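# 在床上叠衬衫:一套我勉强信得过的办法

先说我不信什么。我不信"三秒叠衣",不信"叠一次管一季",也不信把衬衫卷成寿司卷以后拿出来还能直接穿去见人。收纳类的教程我看过不少,大部分有个共同的毛病:演示用的衣服是新的,刚熨过,布料挺得像纸板,怎么折都好看。换一件穿了几年的蓝衬衫,领子软塌塌,前襟还有点歪,同样的手法做下来就是另一回事。

所以下面写的是旧衬衫、软床面、没有熨斗也没有大桌子的情况。方法很土,来源很杂,有一部分是 Eusebio Lorente 教我的,我改了几处,他不同意其中一处,后面会提到。

## 先决定这件要不要叠

很多人跳过了这一步。衬衫能挂就挂。叠得再仔细,折线也是折线,挂着的衣服没有这个问题。我叠衬衫的理由只有两个:衣杆满了,或者要装箱出门。如果你的衣柜还空着一截,现在就可以关掉页面去买几个衣架,省下来的时间归你。

厚的法兰绒衬衫挂着叠着都行。亚麻的我建议挂,叠了必皱,别听人说亚麻的褶子"有味道"。那种话多半是不想熨衣服的人讲的,我自己也讲过。棉的和混纺的可以叠,混纺最省心。

还有一件事:没干透的不要叠。摸领座和袖口,就是两层布缝在一起、里面有衬的地方。前胸干了不算数,领座往往慢得多。我的做法是用手背贴上去,觉得凉就再晾一会儿。这个判断不精确,天冷的时候干衣服摸着也凉,那就跟旁边一件肯定干的比一下。

## 床面合不合适

教程爱用白色大桌子,家里真有那种桌子的人不多,有的话上面也堆满了东西。床是最现实的选择,它够大,高度不理想,但可以忍。

床的缺点要讲清楚:

- 软。手往下压的时候布跟着陷,折线压不实。
- 床单会动。你拉衬衫的下摆,床单也跟着起褶,然后你分不清是哪一层皱。
- 低。叠两三件没感觉,叠一筐,腰会提意见。

对付软,有人建议垫一块硬板。我试过用大开本的画册,有用,但是画册比衬衫窄,两边还是陷下去。后来不垫了,改成折线的地方用前臂压,接触面大,比用手掌拍有效。

对付床单会动,先把床单抻平,起码把你要用的那半边抻平。浅色床单在这里占点便宜,深色或蓝色的衬衫放上去,轮廓一目了然,哪边歪了马上看得见。白衬衫放在米白的床单上就麻烦些,得把头低下来看边缘的影子。

对付低,没什么好办法。跪在床边,膝盖下面塞个枕头。坐在床沿上扭着身子叠是最差的姿势,偏偏大家都这么干。

床上别的东西顺手挪开,手机、充电线、遥控器。线尤其讨厌,压在衣服下面你不知道,折完一抓,整件散掉。

## 第一步:把一团变成一片

从洗衣机或者晾衣架上拿过来的衬衫,扔到床上一般就是一团。袖子可能有一只翻在里面,领子压在身下。多数教程从"将衬衫平铺"开始写,好像平铺是一个动作。其实整个过程里最花工夫的就是它。

顺序我固定成这样:

1. 找领子。不要找袖子,袖子会骗人,两只长得一样,抓起来还是一团。领子只有一个。
2. 一只手捏住领座后面正中,提起来,让整件衣服自己垂下去。抖两下,幅度别大。
3. 袖子若有翻进去的,趁提着的时候掏出来。放到床上再掏,前面白抖。
4. 扣扣子。最上面一颗,中间一颗,最下面一颗,够了。
5. 正面朝下放到床上,领子朝着床头那边或者你的左手边,习惯哪边就哪边,但每件都一样。

第四步争议比较大。有人主张全部扣上,理由是门襟不会错开。道理是对的,可一件衬衫全扣上再全解开,穿的那天早晨你会恨自己。也有人一颗都不扣,那么翻面的时候前襟必定跑掉一边。扣三颗是折中,门襟中段偶尔会鼓一点,我接受。

放下去以后,用手从后背正中往两侧推,推到侧缝。侧缝对齐是后面所有步骤的前提,左右侧缝没有摊开到位,折出来就是斜的。下摆很多是弧形的,不要拿下摆当基准,弧形本来就不平。
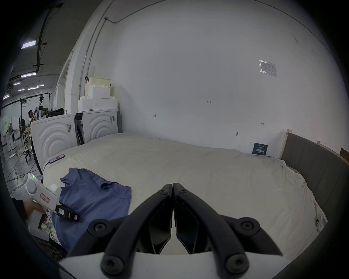

Ezequiel Cantero 看到这一段时插了一句,说扣子扣几颗根本无所谓,关键是领子有没有立好,领子塌了后面全白做,他自己从来是先把领子整理完才碰扣子。

他这个意见我试了一个星期,结论是一半对。领子确实要先整,塌着的领子被压在最底下,拿出来就是一道横褶,正好在别人看得见的地方。可是说扣子无所谓,我不同意,他穿的大多是短门襟的套头款,本来就没几颗扣子。所以我把领子这件事加进去了,放在扣扣子之前:领子翻下来,领尖捋平,手指沿着领座内侧走一圈,有折进去的地方顶出来。

## 第二步:袖子

现在衬衫背朝上,领子在一头。先做一边,做完再做另一边,别两只袖子一起往里翻,看着对称,实际上互相压着,谁也不平。

右边这只,从肩膀中间的位置往里折,折线从肩一直到下摆,尽量跟侧缝平行。肩膀中间是个含糊的说法,换一种讲法:折完以后,折线离领子边缘留出几指宽。手指有粗有细,留多少取决于你的抽屉,不必较真。只是左右要留得一样。

袖子这时候横着伸到另一边去了。把它往下折,让袖子顺着折线那条边躺下来,袖口冲着下摆。肩头会出现一个三角形的小叠层,这是正常的,用前臂压一压。不压的话,叠好之后就是那一角鼓出来,摞起来一边高一边低。

袖口如果超出下摆,就往回折一小段。长袖衬衫常有这个情况。袖口里面有衬,比较硬,尽量不要从袖口中间折,要折就折在袖口上面的软布上。

左边重复一次。两只袖子会在后背中间碰到一起,能错开就错开,完全重叠的话中间那一条会厚。窄身的衬衫错不开,那就算了,厚一点不影响穿。

Eusebio Lorente 的做法是袖子来回折成三折,像手风琴,塞在肩膀下面。他认为这样后背中间是空的,更薄。我照做过,薄是薄了,袖子上多了两道横褶,穿的时候就在小臂上。他的回答是反正要卷袖子。我不卷袖子,于是保留了竖着放的版本。你卷,你就学他。

## 第三步:身长怎么分

到这里衬衫已经是一个长条。接下来是对折还是三折,网上吵得厉害,吵的人好像没有量过自己的抽屉。

我量过自己常穿的那件,领座到后下摆 74 厘米。对折以后再对折,放进浅抽屉立得住,放进深箱子就浪费地方。三折以后短一些,厚一些,适合摞着放。没有哪种在所有地方都好用,谁要是说有,你问他抽屉多深。

我的默认是三折,做法如下:

- 下摆先往上翻一小段,把那条弧形收进去,得到一条直边。
- 从直边开始往上折三分之一。
- 再往上折三分之一,这时边缘应该刚好到领座下方,不要盖住领子。
- 两只手伸到底下,托住,整件翻过来,正面朝上。

翻面是床面最容易出事的时候。床软,手指插到底下会连床单一起抓起来。把手掌放平,掌心朝上,贴着床单滑进去,别用指尖抠。翻过来如果门襟歪了,捏住领子下面第一颗扣子的位置轻轻拉正,别拆开重来,除非歪得实在离谱。重来一次未必更好,布料已经有记忆了,新旧折线打架更难看。

## 叠衣板、定型喷雾,值不值得

我买过一块 Nenis 的叠衣板,包装上写着人人都会。会确实会,问题在别处。它的宽度是定死的,我的衬衫折出来比抽屉宽一点,于是每件都得再捏一捏才能放进去,省下来的时间又还回去了。重量我放厨房秤上称了,446 克,带出门也不合适。它现在的用途是夹文件。叠 T 恤也许还行,家里有孩子要学叠衣服的也许还行,我叠衬衫不用它。

Sturnatik 的定型喷雾是别人送的,说喷在折线上不留痕。我在一件旧衬衫的左半边喷了,右半边没喷,叠好放进抽屉,周一拿出来看,两边的折痕没有区别。至少我看不出来。可能要喷得更多,也可能要等得更久,可是一件为了省事的东西要我做到那一步,我就没兴趣了。

隔层纸倒有点用,夹在第二折里面,折线会圆一些,不那么尖。不必专门买,包装里拆出来的薄纸就行,挑没有印字的,有的油墨会掉色。

## 关于速度

我见过一篇文章,宣称照着做每件 6 秒,底下有 2,000 条评论,翻了几页,大部分是"收藏了"。真正照做又回来报告的人极少。报告的那几位,时间都长得多,还有一位说她光是找到"A 点和 B 点"就花了比原来叠一件还久的工夫。

那个手法我也练过,就是捏住肩膀一点、腰间一点,手一交叉,一甩。对付 T 恤是成立的,练熟了挺好玩。衬衫有扣子、有领子、有袖口,一甩,领子先飞出去,门襟在空中分家。把为 T 恤设计的动作硬套到衬衫上,是这类教程的老毛病。

我不给你报自己的速度。快慢主要看第一步花了多久,而第一步要看衣服在洗衣机里缠成什么样。想快,从那里下手更划算:洗之前把袖口扣子解开,领扣解开,衬衫别和裤子混在一起甩;洗完早点拿出来,别在里面闷着。洗衣机离床近的人有福气,拿出来几步就到,没有理由再堆一晚上。可惜据我观察,离得近的人照样堆。

## 装箱的时候改两处

前面说的都是放抽屉。装箱的话,有两个地方我会改。

一是领子里面塞东西。一双卷起来的袜子,顺着领圈放进去,领子就不会被压扁。皮带也可以,但皮带有扣,会硌出印子,金属扣那头朝外放。

二是相邻两件头尾颠倒着放。领子那头总是厚的,都朝一个方向,箱子盖上以后那边顶着,另一边空着,一路颠簸,空的那边就往下滑。颠倒着放,厚薄抵消一些。

Alaoui 那种压缩袋,我劝你别用来装衬衫。毛衣、羽绒可以。衬衫抽了气以后,每一道小褶都被压成永久的样子,拿出来像一张揉过的地图。商家的示范图里拿出来的衬衫平平整整,我不知道他们中间做了什么。

到了地方先把衬衫拿出来挂上,哪怕当天不穿。浴室里用热水蒸一蒸能去掉浅的褶子,深的去不掉,这点也别抱太大指望。

## 几种常见的失败

**叠好是方的,放一晚变成菱形。** 多半是左右折进去的宽度不一样,厚的那边撑着,薄的那边塌。拆到第二步重做,从肩线开始对。

**领子一边高一边低。** 扣子扣错位了。先看最下面一颗,如果门襟底部一长一短,就是它。我每隔一阵就犯一次,不必觉得丢脸。

**正面中间有一道竖的鼓包。** 两只袖子在后背叠在了一起。错开,或者照 Eusebio Lorente 的手风琴折法,代价前面讲过。

**摞高了往前倒。** 折边全朝外了。折边朝外确实好看,商店就这么摆,但商店有人整天站在那里整理。家里摞,厚的一边轮着来,或者别摞那么高。

**拿最下面那件,上面全散。** 这个和叠法没关系。立着放进抽屉能避免,前提是抽屉深度够,衣服也够满,不满的话它们会一件件躺倒。我在抽屉里塞过一个 Brergate 的隔板,撑住了前半截,后半截仍旧躺着。用鞋盒盖竖起来隔,效果一样,不要钱。

## 要不要坚持

有的书会说,叠衣服的时候要和衣服交流,感谢它。我没有这个体会。我叠的时候一般在想晚饭。如果这周你只有精力做一件事,就做第一步:提起来,抖开,领子整好,平放在床上,或者搭在椅背上。一件抖开过的衬衫,哪怕后面胡乱折两下,也比一团塞进抽屉的强得多。

剩下的步骤等你有空再说。袜子的叠法有人写信来问,我还没找到一种愿意推荐的,目前是两只一起塞进盒子。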